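The Rain Notebook

My grandmother kept a rain notebook, and for most of my life I thought this was the dullest thing a person could own. It was a green school exercise book with a pencil tied to it, and every morning she wrote down whether it had rained in the night, and how it had sounded. She didn't own a gauge. She wrote things like "light, from the hill side" or "hard at first, then sulking." I have two of these books on my shelf now and I wouldn't trade them for anything!

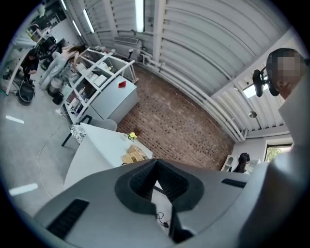 I started one of my own in January, and I've been meaning to tell you how it's going. The first thing I learned is that I had never really listened to rain at all, and the second is that the roof matters more than the weather. Under ribbed white metal panels, like the ceiling in the photo, even a drizzle comes across as a serious event, and you find yourself raising your voice over it. At home I have old tile and a thick attic, so I have to open the kitchen window (and let the cold in, sorry, family) to hear anything worth writing down. My friend Sieglinde Reuter sleeps under a skylight and gets the best rain of anyone I know, and she says it keeps her awake, which seems terribly ungrateful to me.

Bohdan, who I used to share an office with, asked why I don't just look it up on my phone. Well, I could. But my phone has never once told me the rain was sulking. I write my line before coffee, standing up, and some mornings it's just "none" and I feel a bit let down, as though someone had promised to call.

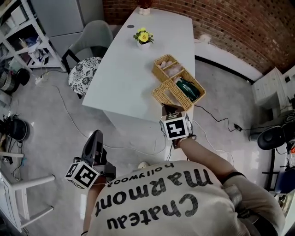
The Chateau Marmont sweatshirt, hard at work.

I've also been reading Grandma's books straight through instead of dipping in. She hardly ever mentions people, but every so often one slips by. "Rain all night, Athina has a tooth." That was me! I don't remember the tooth, and I certainly don't remember the rain, but I read that line to my mother over the phone and she knew exactly which one it was, top left, and that I'd kept it in a matchbox until we moved to Vullell.

Last night's entry: steady, gutter dripping till six.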